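My first 400 miles in an electric van
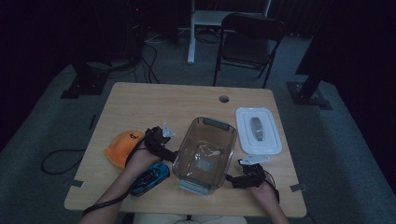

Tub open, lid off: a clear container on a wooden table.

I never meant to become a van person. But my old diesel estate was costing me a fortune in garage bills, and then Drivholm put its little electric van on a monthly lease and I got carried away (it was the yellow one, I'm weak).

The dealer, El-Sayed, is a family place out on the ring road, and they let me have it for a whole weekend before I signed anything. I did 179 miles on the first charge, mostly on A roads with the heater off and my big coat on. With the heater on it was a good deal less, and I sulked all the way home!

Charging was the bit I'd been dreading. The Plandico app found me a free post nearly every time, though one of them turned out to be behind a locked gate at a garden centre. Reda Bennani, who fitted my charger at home, told me to stop topping up to full every night and just leave it at 80 per cent. I've mostly listened.

It isn't perfect. The seats are hard, the indicator sounds like a cross woodpecker and there's nowhere sensible to put a phone. The Traltov van I tried afterwards was far comfier, but it was £2,456 more over the lease and the back doors only opened halfway in my parking space.

So I signed. The lease runs out in June the year after next, and by then there may well be something with 50 more miles in it and a proper cup holder. I'd still want it in yellow.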